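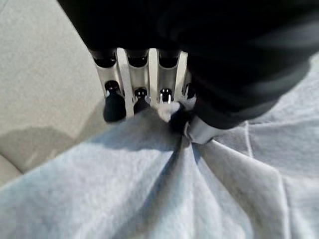
Gripper and cloth on the bench at Hallgate.

A quick word on the new handling rules, and thank you to everyone who sent in comments back in April (we read them all, even the very long ones!). Version 6 of the Hallgate good practice sheet is up on the shared drive, and Tegwen Parri would love for each team to read it before their next cloth session.

The biggest change is to the pinch check. Before a run starts, please look over the fingertips for lint or snags, then do one slow close on a spare piece of fabric with your hands well clear of the gripper. Write down the force setting you used, even if it's the same one as last time. Soft goods feel harmless, I know, and it's so easy to reach in and straighten a fold, but the stop button comes first, every time.

Berwyn Gape has also tidied up the logging form, so it fits on a single page now. Old forms can go in the Cotberg folder. Questions to Tegwen, please, or just stop by her desk for a chat.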